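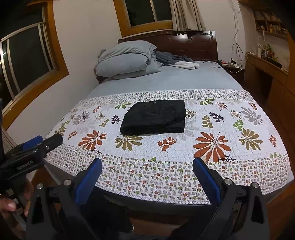
One woman on Vídalín Street told me she thought the garbage truck had dropped its whole container. Then her windows rattled a second time, and she went to find her shoes.

I was two blocks over, standing in my kitchen with a piece of toast, and I'd have said thunder. The dog didn't agree (she went straight under the table and stayed there until lunch). By the time I got to the corner of Vídalín and the old mill road there was a gray column going up behind the Stitmont warehouse and a lot of people in slippers asking each other what had happened.

What had happened, according to the fire department, was a blast in a tanker trailer parked at the loading bay of Dendum, the solvent distributor that rents the back half of the Stitmont site. The trailer had been emptied the evening before. A crew was getting it ready for cleaning a little after 7 a.m. when vapor left inside caught fire. The first bang was the trailer. The second, the one that got most of us out the door, was a set of drums next to it.

Two workers were taken to the hospital with burns to the hands and arms. The department told us both were awake and talking when they left, and the hospital listed them as stable this afternoon. A driver waiting in the next bay had cuts from broken glass and was treated right there on the sidewalk. I saw him sitting on the curb with a bandage over one eyebrow, on the phone, telling somebody over and over that the truck was fine.

Firefighters had the flames down in 40 minutes, which felt like a lot longer if you were breathing it! They kept hosing the drums well into the morning, and the water ran all the way down to the bus stop. Twenty homes on Vídalín were cleared as a precaution, and everyone from those went to the school gym, where there was coffee and not nearly enough chairs. People were let back in just before 2 p.m.

Power was out for 842 customers on our side of the tracks. Mine came back while I was typing this. If yours hasn't, the utility wants you to report it, even if you figure your neighbor already did.

The county took air readings at the school, at the bus stop and along the mill road, and says none of them were high enough to worry about. I asked what was in the drums and got "cleaning solvents," then asked again and got it again. Dendum put out a short statement saying it is sorry for the fright, is helping the fire marshal and won't load or unload anything at the site until the marshal is done. It didn't answer my question about when the bay was last inspected. I've asked the city for the records and will post them when I have them.

Joltstead, the bike shop across the road, lost its front window and most of a display. It's closed today and hopes to open tomorrow with plywood up. The Stitmont building itself has a buckled roll-up door and some scorched siding, but the marshal's people walked through and said the walls are sound.

The mill road stays closed between Vídalín and the rail crossing until at least tomorrow noon. The number 20 bus is going around by the library, so add a few minutes (I waited quite a while, but that was early on). If you picked up any metal bits in your yard, please don't toss them. The marshal wants them left where they landed, and you can call the department's non-emergency line to have someone come by for them.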